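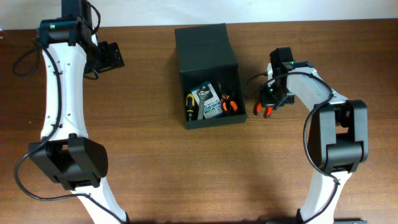

Wood Finishes and Color, Unit 3: Why Wood Darkens

Welcome back! Last unit we looked at grain. Now we get to my favorite part of the whole course, which is what light does to a board over the years.

Wood is mostly cellulose, held together by lignin. Lignin soaks up ultraviolet light and breaks down, and the leftovers are what shift the color. Cherry goes from pale pink to a deep red-brown. Walnut does the opposite and gets lighter! Maple yellows slowly, and pine turns that warm orange you know from old cabins.

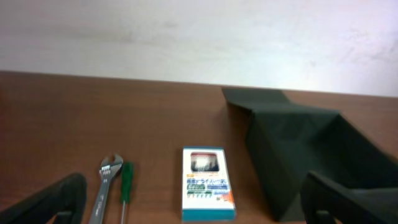 The finish matters too. Oil-based varnish adds an amber cast of its own and keeps getting darker. Water-based finishes stay much clearer, so they are the usual pick over maple or ash. Shellac comes in grades from nearly clear to a rich garnet, and we'll brush out several of them side by side (bring an apron, it gets everywhere).
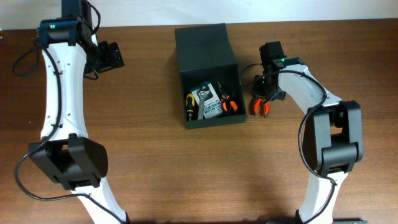 3 min read

Try this at home before the next unit. Take a scrap of fresh cherry, cover half with foil, and leave it on a sunny windowsill for 30 days. Peel back the foil and look at that line! I still have my first one, from a mill in Stostdale, and I love showing it off.

Reading: the Dahlgren packet, page 55 to the end of the chapter. Skip the table on page 187, we'll do it together in class.

Bring to class: your foil sample, a soft pencil, two clean rags.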